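4.3 Grasp selection on folded edges

The second experiment concerns the choice of grasp point once a cloth is already lying on the table. In Section 4.2 the policy was given the grasp point and had only to carry out the lift. In this section it must choose the point itself, using the view from the wrist camera and the finger opening, with no overhead camera and no depth input.

We compare two ways of choosing. The first, which we call Bravura, scores every visible edge of the cloth and picks the highest-scoring location. The second, Dabbas, uses the same image encoder but is restricted to places where the cloth is folded back on itself. The restriction comes from an observation made by Segura during the pilot runs: when the fingers closed on a single flat layer they often slid over it, while a folded edge stood slightly clear of the table and gave the fingertips something to close on. Dabbas therefore trades coverage for reliability. If no fold is visible it makes no attempt, and the arm moves to the next of 4 fixed viewing poses.

Training data were collected by teleoperation at our Futville site. The full set contains 1,558 demonstrations, all with plain white cloths. White was chosen on purpose. A printed or striped cloth gives the encoder strong cues about where the fabric turns over, and we wanted a method that could work from shading alone. The backdrop behind the table was patterned so that the encoder would meet strong lines and bright colours that have nothing to do with the task. Half of the demonstrations, 778 in training and one held back after a logging fault, start with a fold already present. The remainder start with the cloth laid out flat or dropped from above.

Both models were trained with the same learning rate and the same number of steps. Images were resized but not cropped, as cropping removed the fingertips in some poses and the gap between the fingertips is a useful cue for scale. Colour jitter was applied at a low level. We tried stronger jitter and dropped it, as it washed out the soft grey shading that marks a fold in white fabric.

Evaluation used 209 trials per method, with cloths that did not appear in training. A trial was counted as a success if the cloth was held between both fingers and remained held after the arm had risen to its travel height. Trials in which the fingers pressed the cloth into the table without closing on it were counted as failures, even when the cloth was later picked up on a second try. An operator reset the cloth by hand after each trial and did not know which method would run next.

Dabbas did better than Bravura on cloths with a visible fold, and the gap was widest for thin fabric. On flat cloths the comparison is less simple. Bravura attempted a grasp in every case and failed often, mostly at corners lying flush with the padded surface. Dabbas declined many of these trials altogether, and under our scoring a declined trial is a failure. A user who can afford a second viewing pose may prefer the cautious method. One who cannot may not.

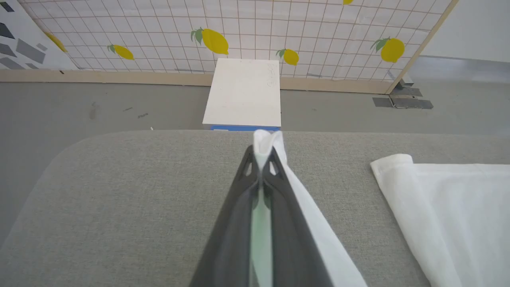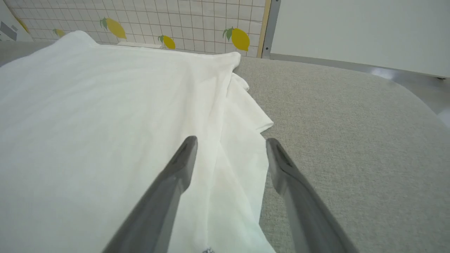 Figure 6. Wrist-camera views of the gripper working with white cloth on the padded table.

The failures of Dabbas fall into two groups. In the first, a wrinkle is mistaken for a fold. Shallow diagonal creases were the usual cause, and they were harder to tell apart from true folds when the room lighting came from one side. In the second, the fold is found correctly but the approach angle is poor, so that one finger lands on top of the layers when it should pass beside them. The second group could be reduced by predicting the angle jointly with the grasp point. Our present model predicts them one after the other, and an error in the point carries through to the angle.

We also tested whether the patterned backdrop affected the choice of grasp point. With the backdrop replaced by a plain board, neither method changed its ranking of candidate points in any consistent way. We take this as weak evidence that the encoder had learned to ignore the background. The test used a single board in a single position, and a fuller study with the Irkedis test cloths is left to Section 6.

4.4 Effect of finger opening

The opening of the gripper before descent was fixed in all the trials described so far. We now let it vary, keeping the grasp point and approach angle as chosen by Dabbas, and repeat the evaluation on folded cloths only.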